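The Bhatt Method

The course cost 374 dollars and came in a gray envelope with a Plosham postmark. Suryani Chin read the first page standing up at the kitchen counter, and by the second paragraph she had already decided it was nonsense.

"Every garment holds a decision," it said. "Lay it flat. Wait."

"Wait for what?" she said.

Ankit was at the sink with his back to her. He had paid for the course without asking, out of the account they used for the car, and he had the decency to keep rinsing the same cup.

"Just try it," he said. "Three thousand people have done it."

"Who counted them?"

"It's on the envelope."

She turned the envelope over. It was on the envelope. 3,000 Homes Lightened. She had worked in claims for the county for most of her adult life and she knew what a round number looked like when somebody had made it up at a desk.

The Bhatt Method had two rules. You put one thing on the bed, and you didn't put it away until you knew what it was for. The booklet ran to 20 pages and most of them were margin. There was a drawing of a leaf on every other one. Suryani flipped through looking for the part where you were told how to fold, and there wasn't one.

"It doesn't say how to fold," she said.

"Maybe that's in the second course."

"There's a second course?"

He turned off the water.

They had moved to Bosby in the spring, into the upstairs half of a house on Betum Street, and it was now October and the closet still didn't close. She blamed the closet. It had been built by someone who owned three shirts. Ankit blamed the number of things, which he said in the voice of a man who meant the number of her things, though the snow boots were his, and so was the tent, and so was the second tent.

On Tuesday he had to work late. She ate toast over the sink, watched half of something about bridges, and went into the bedroom to find a sweater. The closet door swung open on its own, the way it did, and a pair of jeans slid off the shelf and landed on her foot.

She picked them up. She hadn't worn them since the old apartment. She couldn't have said which pocket had the hole in it, and then she put her hand in and it was the left one.

"Fine," she said, to the closet.

She pulled the blanket straight, the dark gray one with the white lines running all over it. Ankit's mother had picked it out. Suryani had always thought it looked like a map of a city where the streets had been planned by people who weren't speaking to each other. She laid the jeans on top and smoothed the legs and stood there with her arms crossed, waiting for a decision.

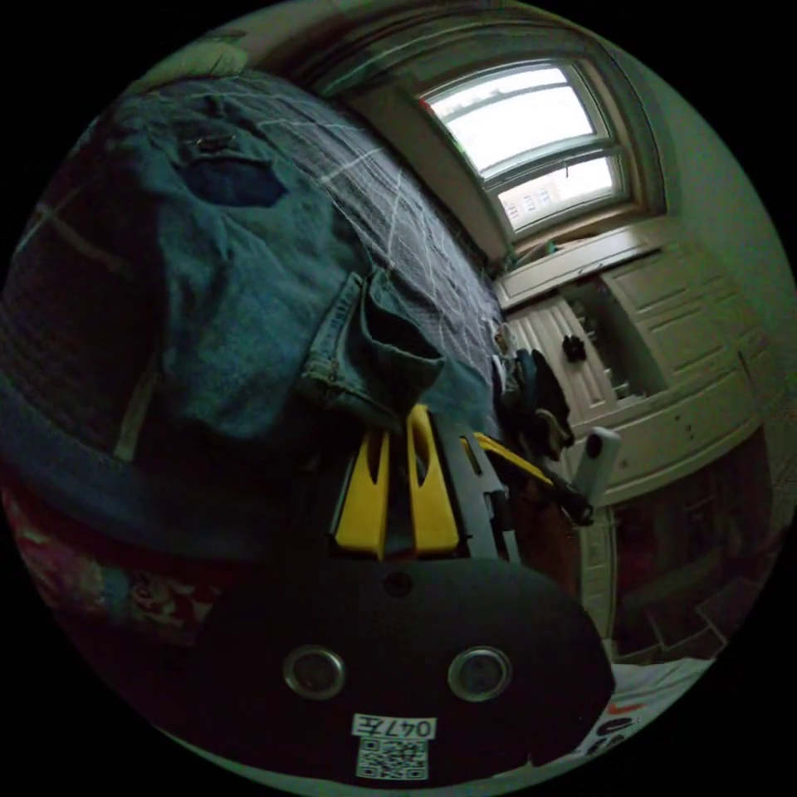

Blue jeans on the gray blanket, undecided.

Nothing came. A truck went by. She thought about the phone bill.

Then she thought about the day they signed the lease on the old apartment, when she had worn these and Ankit had sat down on the radiator and jumped up yelling. She didn't trust it. You could stand over any pair of pants long enough and remember something. You could do it with a dish towel. That was how they got you, she supposed, and then they sold you the second course.

She heard his key at ten past nine. He came down the hall with his coat on and stopped in the doorway, looking at the bed, and she could see him trying hard to keep his face still.

"I needed a sweater," she said.

"Sure."

"They fell on me."

"Okay." He put his bag down. "So what are they for?"

She looked at the button at the waist. She looked at his coat, which was too thin for the month and which he refused to replace.

"Do they still do refunds?" she said.

"Thirty days," Ankit said. "I checked before I bought it."

She moved the jeans over to make room, and he went and got the first of the tents.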